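Trimari Mixtape Metadata

Track-level listings for independent hip-hop and R&B mixtapes, May 2023 release

Summary

Trimari is a set of text tables describing mixtapes that were given away or sold outside the regular album system. Each row is one track on one tape. The tables hold titles, credited artists, featured artists, host DJs, running order, running time, and the region the main artist claimed on the cover or in the notes. There is no audio in the release and no lyrics.

The set was put together at Cikgate from listings that were typed in by hand or pulled from old promotional posts. It replaces the first version, which had a single flat table and a lot of duplicate tapes.

What is in the folder

tapes.csv has one row per tape. Columns are tape_id, title, volume, lead_artist_id, host_id, year, region, format, source.

tracks.csv has one row per track. Columns are track_id, tape_id, position, title, seconds, is_skit, is_freestyle.

credits.csv links tracks to people. Columns are track_id, artist_id, role. The role is one of lead, feature, producer or host.

artists.csv has one row per stage name. Columns are artist_id, name, alt_names, home_region.

changes.txt lists edits by version, newest at the top.

All files are UTF-8 with commas as separators and double quotes around any field that needs them. Empty means unknown. A zero in the seconds column is a real mistake and should be reported.

How tapes were chosen

A tape is included if it was released under its own title, has at least 4 tracks, and has a listing we could check against a second copy. Tapes that only survive as a cover scan were left out. Blend tapes, where a DJ puts one artist's vocals over another's beat, are included if the original artist is named.

Official albums are not included, even when they were first passed around as tapes. If a tape was later sold as an album with the same tracks, we keep the tape and put a note in the source column. Compilations by a label or a street team are in, with the lead_artist_id left empty.

Coverage is uneven. The Gulf Coast and the Carolinas are well covered, the Midwest less so, and the West Coast is thin. Most of the older listings came from one collection, donated by the Villalobos record shop when it closed its back room in November, and that shop stocked what its customers asked for.

Names and spelling

Stage names are kept as printed on the tape. If an artist changed spelling between tapes, the most recent spelling goes in the name column and the others go in alt_names, separated by a vertical bar. Dollar signs, periods and odd capitals are kept. Do not lowercase this column before matching, as a few pairs of artists differ only in punctuation.

We do not record legal names, birth dates or contact details. Rows that had them in the first version were cleaned.

Titles are also kept as printed, including typos. "Intro" and "Outro" are titles like any other. Where a listing said only "Track 7" and we could not find a title, the field is empty and the position is filled in. 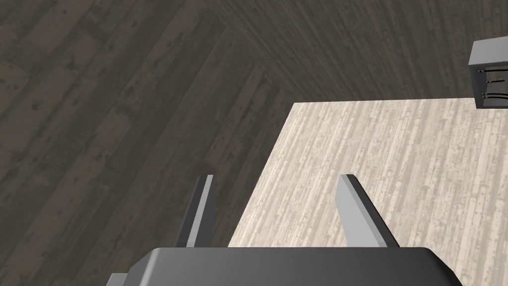 Volume numbers are a separate problem. Some series skip a number, and some use the same number twice for different tapes. The volume column holds whatever the cover said, as text, so "2.5" and "Pt. II" both appear there. To put a series in order, sort by year and then by tape_id.

Running times

Times are in whole seconds. For tapes mixed as one long file, the times come from the point where the next track is clearly under way, and two people marking the same tape can land a few seconds apart. We took the earlier mark. Any tape where the two sets of marks were more than 30 seconds apart in total was marked a third time.

Skits and drops shorter than 60 seconds are given their own row only if the printed listing did so. Otherwise they are counted in the track they come before. This makes some first tracks look longer than they should be.

Loading

The files open in any spreadsheet program, but check that the volume column is read in as text. Some programs turn "1-2" into a date. In Python, read every column as a string and convert position, seconds and year afterward.

To list the features on one tape, join tracks to credits on track_id, keep the rows where role is feature, and join to artists on artist_id. The same artist can hold more than one role on a track, so drop repeats if you only want names.

A loader called Plelter is in the tools folder. It builds a small local database from the four tables and checks that every id points to something. It has no settings. If it stops with "orphan credit", the usual cause is that tracks.csv was edited and saved without the last line.

Known problems

Producer credits are missing for more than half of the tracks. Listings often gave the producer only when it was a known name, so counts by producer will lean toward people who were already well known.

Region is self-described. One artist may be listed under a city on one tape and a state on the next. The home_region column uses the wider of the two.

The is_freestyle flag follows the printed title. Tracks that are plainly freestyles but not called that are marked 0.

Some host_id values point to a crew and not to a single DJ. We have not split these.

Years before the first dated listing in a series are estimates and carry the letter e in the source column.

Terms

The tables may be copied, changed and shared, including for paid work, as long as Trimari is named and changes are noted. Rights in the recordings and cover art belong to whoever holds them and are not affected by this release.

Corrections

Send corrections as a plain list with the tape_id, the column, the old value and the new value. Say what you checked it against. A scan of the back cover or the insert is best. New tapes are welcome in the same column order as tapes.csv, with the tape_id left blank. Corrections are added in batches and listed in changes.txt under the version in which they first appear.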